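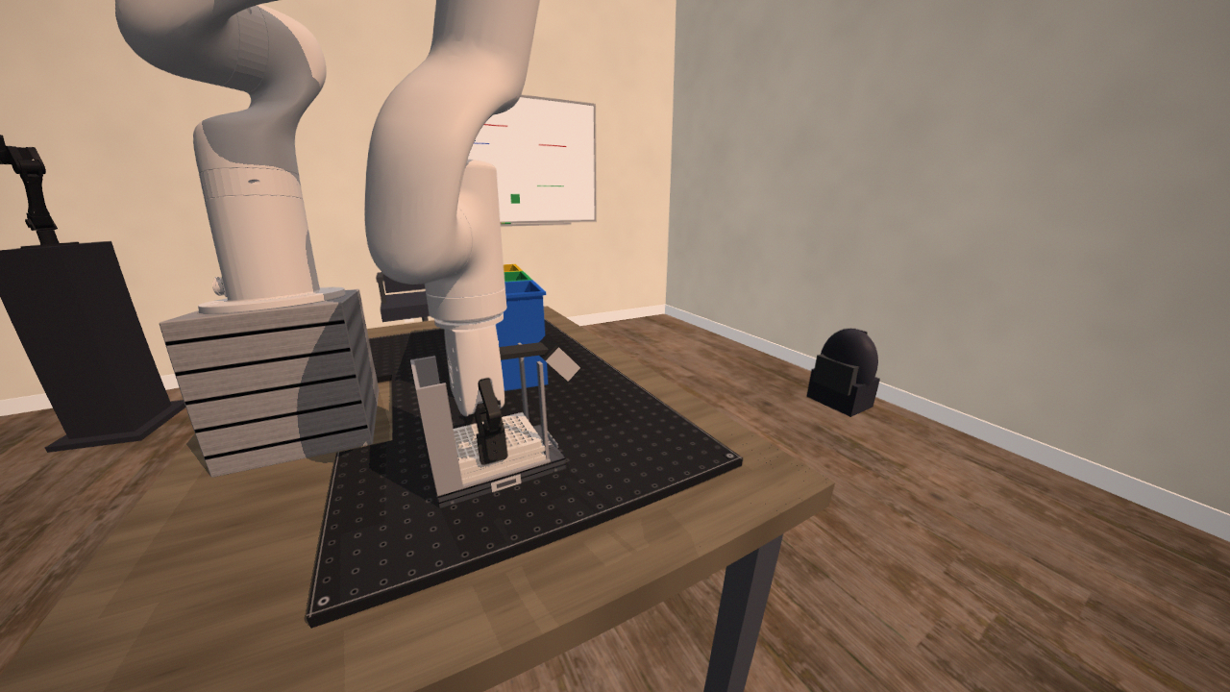 Figure 1. The simulated cell, with the gripper lowered onto the white rack in its fixture.

Does Randomizing the Fixture Position Help? A Study in Simulation
Student project report, Stultaton Robotics Lab
2022-08-13

1. Background

The Cedeo project uses a rendered copy of a work cell to train arm policies before anything is tried on hardware. An earlier student report trained a policy with the fixture in one fixed spot on the breadboard. That policy did well as long as the fixture stayed put. When it was shifted by a few holes, the arm often went to the old location and closed on nothing.

My project asked whether moving the fixture between training episodes would fix this, and what it would cost in the original position.

2. Setup

All work was done in the Baysal simulator, using the lab's standard room model. The main arm stands on a pedestal beside the table. The rack sits in its fixture on the perforated black board, and three bins (blue, green and yellow) are lined up beyond it. I left the bins, the whiteboard and the rest of the room where they were in every run, so the fixture and rack were the only things that changed place.

The task is short. The arm starts raised, comes down to the rack, grips it, and lifts it clear of the fixture. An episode counts as a success if the rack is clear of the rods and still held when time runs out. Touching a rod is allowed, but tipping the fixture is a failure.

3. Method

I trained two policies on the same demonstrations and with the same settings. The first, called "fixed", saw the fixture in its default spot only. The second, called "moved", saw it in 5 spots, picked at random at the start of each episode. The offsets were whole steps of the hole spacing, so that every spot was one where the fixture could be bolted down on a real board.

Each policy was trained 4 times with different random seeds. For testing I added 7 new spots that neither policy had seen. Camera position and lighting were not changed. I had planned to vary the lighting too, but rendering took longer than expected in June and I dropped it.

4. Results

In the default spot the fixed policy was slightly better, and its motion was smoother on the way down. The moved policy tended to pause above the rack before the final descent.

In the new spots the order was reversed. The moved policy, averaged over seeds, succeeded in 69 percent of episodes. The fixed policy failed in most of them, nearly always by coming down beside the rack.

Most of the moved policy's failures were at the spots closest to the bins. The usual fault was a grip too near one end of the rack, which then turned in the fingers during the lift and caught on a rod. One seed was clearly worse than the others. I did not find out why, and it is included in the average.

5. Limits

The fixture was shifted but never rotated. On a real board it could be mounted at an angle, and I would expect both policies to do badly there. Contact between the rack and the rods is also simplified in Baysal – friction is a single value for all surfaces.

Nothing in this report was tested on the physical arm.

6. Files

Training settings and the list of test spots are in the Cedeo project folder under Drastisitz, which is the name of the shared drive. To repeat the test runs, load the room model first and then the spot list. Loading them in the other order puts the fixture back in its default position without a warning.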